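首页 > 工作文件 > 会议纪要 > 包装组

2019-02-26　记录：Younes Cherkaoui

零售包装替换工作例会纪要

一、上次会议遗留事项

Karosus 仓库的纸袋库存盘点已完成，中号平底袋结存1828只，与系统账面一致。大号袋的账面差异由仓储方另行说明，本次不讨论。Felex 提交的第二版纸样检测报告已收到，其中耐破度与抗张强度数据齐全，缺少高湿条件下的湿强度数据，退回补测。

二、克重与袋底结构

会议比较了两种克重的中号袋。低克重方案成本较低，但在静载试验中袋底粘合处先于袋身破坏，破坏形式为胶层剥离，纸面纤维撕裂很少，说明问题主要在胶，与纸的关系不大。Nundia 方面认为可以保留低克重纸，改用固含量较高的淀粉胶，并延长压合时间。Minami 方面对延长压合时间有保留意见，理由是现有制袋线的节拍已接近上限，压合段改动会影响前道折底。

讨论后同意先在一条线上小批试制，试制数量为768只，胶的配比由 Nundia 给出，压合参数由 Minami 记录。试制袋不印刷，不进入门店。

三、袋口处理

目前门店收银处的做法不统一，有的直接敞口交给顾客，有的折一道后贴封签。会上重新提出是否需要在袋口加锯齿切边或预压折线。 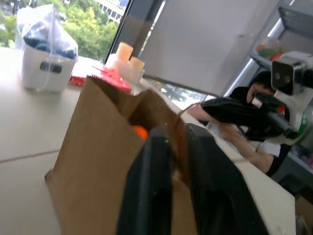
袋口预压折线的主要作用是固定折叠位置，使封签贴合面平整，对承重没有贡献。无压线的袋子由店员徒手翻折，折深不易控制，折痕也难以与袋口平行。图中直立的棕色纸袋即属袋口不齐的情形，折叠和褶皱深浅不一，边缘呈锯齿状的不规则轮廓，在这样的边缘上贴封签，粘贴面积难以保证。Felex 建议压线距袋口5厘米，封签宽度相应调整。Karosus 提出压线会使叠放时的单袋厚度增加，成捆数量可能需要下调，要求在试制后实测捆高再定。

关于锯齿切边，会议认为仅影响外观和开袋手感，现阶段不增加刀具投入。

四、提手

本期中号袋不加提手。纸绳提手的拉脱试验样本不足，且两批样品所用加强贴的尺寸不同，结果不可比。待加强贴尺寸固定后重新取样，试验速度和夹持长度按首批记录执行，不得更改。扁纸提手方案暂时搁置，相关图纸留存。

五、仓储条件

Karosus 报告，靠近装卸口的货架湿度波动较大，该处存放的纸袋边缘有轻微翘曲。要求纸袋整捆存放时外覆薄膜，开捆后的余量移至内侧货架。温湿度记录改为每班两次，记录表由各班组长签字，月末汇总后发包装组。

对翘曲的纸袋是否降级使用存在分歧。Minami 认为平放加压后可恢复，不影响使用；Felex 认为翘曲部位的胶层可能已受影响，应抽样做剥离试验后再放行。会议采纳后一意见，试验完成前该批货位锁定。

六、印刷

水性油墨的耐摩擦等级仍按现行内控要求执行。深色满版图案掉色问题与干燥温度有关，Nundia 将提供不同温度下的对比样条。标识位置下移，避开预压折线区域，下移量待折线位置确定后由制版方标注在图纸上。回收标识的尺寸不变。

七、决定与分工

1. 小批试制按第二项所列数量执行，Nundia 供胶，Minami 制袋。
2. 试制袋中一半加预压折线，另一半不加，用于捆高和封签附着对比。
3. Felex 补交湿强度数据，并负责翘曲袋的剥离试验。
4. Karosus 调整货位，修订温湿度记录表。
5. 提手相关试验顺延至7月，届时提交完整取样方案。

八、其他

制袋线换刀后的首件确认单格式不统一，旧版表格停止使用，新版随本纪要下发。各方对纪要内容有修改意见的，以书面形式交记录人，口头意见不作记录。

下次会议时间另行通知。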